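**Handout 6 – Reading a vendor's offer: the two-arm starter cell**
Course notes, 09/02/2019. Bring the Driltar brochure; we mark it up in class.

Last session ended with the question of how a buyer with no robot staff should read a sales package. This one is typical. Driltar sells a two-arm cell under the name Bukel, with setup and two days of training from a reseller called Trallell. The brochure promises "kitchen and light assembly tasks out of the box." Underline that phrase. We will come back to it.

### 1. What is in the price

The quote covers two arms with two-finger grippers, the teach pendants, the frame and a year of phone support. It leaves out the work surface, the objects, the marking of the table, and every hour spent getting a task to run. In the trial those hours were the biggest item by a long way, and the brochure has no line for them.

The table covering is brown paper and blue tape. I have no quarrel with that. It is cheap, it can be redone in an afternoon, and a grid lets two people agree on where a plate goes. But read page 4 of the brochure, where the "calibrated work zone" is listed as a feature.

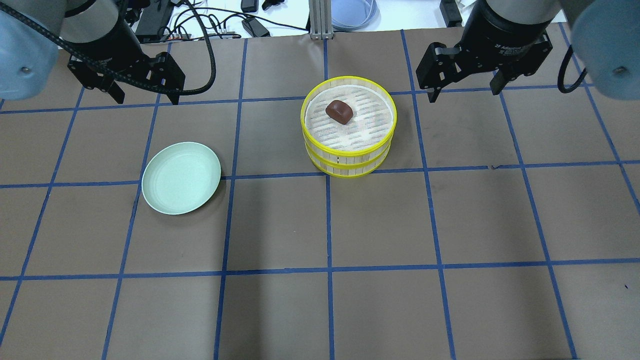
Ask what a grid like that does for the robot. Does the software know where the lines are, or do only the people know? Tsutomu Furukawa put this to Trallell in writing in May and got a reply about "flexible workflows." Until someone answers the question, treat the grid as an aid for the operator and price it as tape.

### 2. The demo task

The trial task uses a bamboo steamer and a plate. It's a fair choice. A steamer is light, has a rim, and comes in tiers, so there are several ways to get the grip wrong. It is also a very friendly choice, and you should notice how:

- The steamer is bright yellow at the rims and the table is brown. Contrast is free help for any camera.
- There is plenty of bare table around the objects. Your kitchen or packing bench has no such thing.
- One piece of food sits in the basket. Ask to see it full.

The sales sheet quotes 111 runs. It does not say how many were counted as good, who did the counting, or whether a run that needed a hand on the pendant was thrown out. A count of attempts with no count of failures tells you how busy they were.

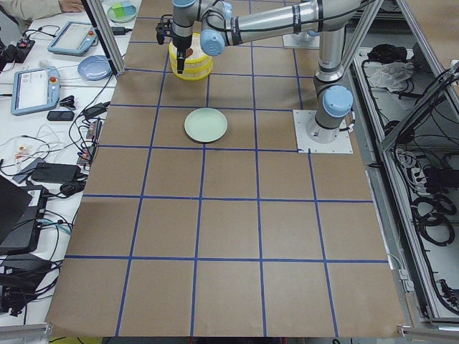
Now the people. The brochure says "unattended operation." Put that next to the training agenda, where the first morning is spent on stopping the arm and the second on recovering from a bad grip. Both are good things to teach. They are also a fair hint at how an ordinary day will go. When you write up your cost table, include a person, and give that person a wage.

Floor space gets the same treatment. The footprint on the data sheet is the frame alone. Power supplies, cables, a laptop and somewhere to lay the pendants all need room, and in most shops that means a second table next to the first. Measure for both.

### 3. Support terms

The year of support is capped at 32 hours. After that it's billed by the hour, and the rate is "available on request" – so request it, before signing. The service interval is given as 4,000 hours of running time. I could not find out whether that covers the grippers. Finger pads wear well before arms do, and the parts list I was sent had no price for them. 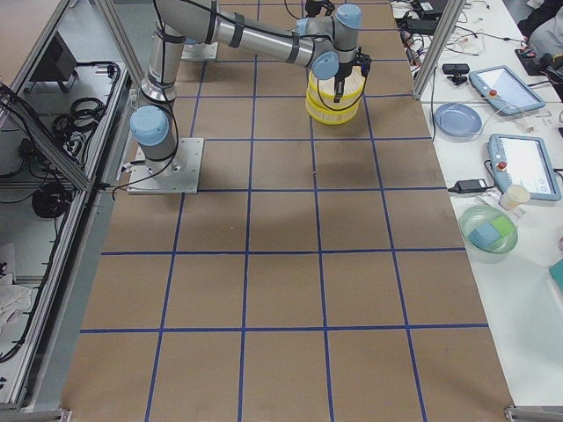 A rival bid from Ghiță offers one arm in place of two, with a lower price and a thinner manual. Before you decide that two is better, write down which steps of your task need both arms at once. If the list is short, the second arm is mostly waiting, and you have paid for it to wait. If both would reach into the same part of the table, ask how the software keeps them apart and have it shown to you live.

### For next time

1. Take the phrase "out of the box" and rewrite it as a sentence the vendor could be held to.
2. Draft the test you would want to see before paying the deposit. Include at least one object you bring yourself.
3. Find the line in the contract that says what happens if the test fails. I have looked twice and would be glad to be corrected.

Written answers, one page at most.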